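Notas para la charla «Poner la mesa cuando vives con poco»

Versión para leer en voz alta, con mis apuntes. Jueves, 5 de septiembre de 2024.

(Esperar a que se sienten los del fondo. Agua a mano. Hablar despacio, que en junio me comí la mitad del tiempo corriendo.)

Buenas tardes a todos y gracias por venir, que con este calor tiene mérito. Vengo a hablar de manteles individuales, de cuencos y de latas, y ya sé que dicho así suena a poca cosa. Pero yo desayuno todos los días en una mesa y supongo que vosotros también, así que algo tendremos que contarnos.

Empiezo por mi casa. Cuando me mudé a Plotley tenía una mesa plegable y una caja de vajilla heredada que no pegaba con nada: platos hondos de tres familias distintas, tazas sin plato, platos sin taza. Durante meses comí encima de un trapo de cocina. Un día compré un mantel individual en el mercadillo de Tristico, uno solo, y me cambió el desayuno (pausa, que aquí se suelen reír). De repente había un sitio. Te sentabas y sabías dónde iba el cuenco.

(Preguntar: ¿quién come con mantel entre semana? Dejar que levanten la mano. No discutir con los de la bandeja y el sofá.)

Vamos con los materiales. El tejido me gusta más que el plástico liso porque las migas se quedan quietas y no acaban en el suelo. A cambio hay que sacudirlo, y con la salsa de tomate no perdona. Yo paso un paño húmedo en el momento y lo dejo secar extendido, nunca enrollado. Si lo guardáis enrollado, las esquinas se acostumbran a levantarse y luego toca ponerles un libro gordo encima toda la noche. En casa uso el catálogo de la tienda Lalov, de más de 1000 páginas, que para otra cosa no me ha servido.

Colores: para empezar, neutros. Gris, beis, crudo. Ya lo sé, qué aburrido, pero con ellos cualquier cuenco queda bien, ¡hasta el desconchado de la abuela! Si luego os apetece un rojo, que venga en algo pequeño que se pueda quitar, una servilleta o una lata.

(Dejar la foto puesta un buen rato.) 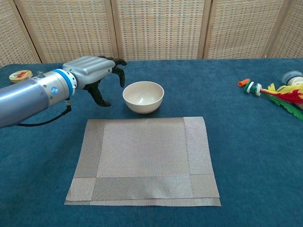

Julia Ferrer
Autora del taller de mesa cotidiana de Shen

Mirad el borde del mantel: es un poco más oscuro y más brillante que el centro, y en las esquinas se notan las costuras. A mí ese marco me resuelve media mesa, te está diciendo dónde va el plato sin que tengas que pensar. El cuenco, en cambio, está justo detrás, fuera del mantel, y me parece un sitio estupendo para el pan o la fruta cuando el plato principal va delante. Color crema, mate, pequeño. Con uno así yo desayuno, ceno sopa y bato un huevo.

Y al fondo, la lata, redonda, con el canto dorado. Soy muy de latas, lo confieso. En las mías guardo té, azúcar, las pinzas de cerrar bolsas... y una está llena de botones, no preguntéis.

Sobre el azul de debajo: con tonos tan suaves encima, un fondo fuerte les sienta de maravilla. Probadlo en casa con una tela que ya tengáis antes de comprar nada.

(Si voy bien de hora, contar lo del mantel que encogió. Si no, pasar directamente al ejercicio.)

Ejercicio: en parejas, dibujad vuestra mesa del desayuno tal como estaba esta mañana, con las facturas y las llaves incluidas. Después tachad 2 cosas. Tenéis 20 minutos, y yo voy pasando por los grupos. Los lápices están en la entrada, por favor devolvedlos.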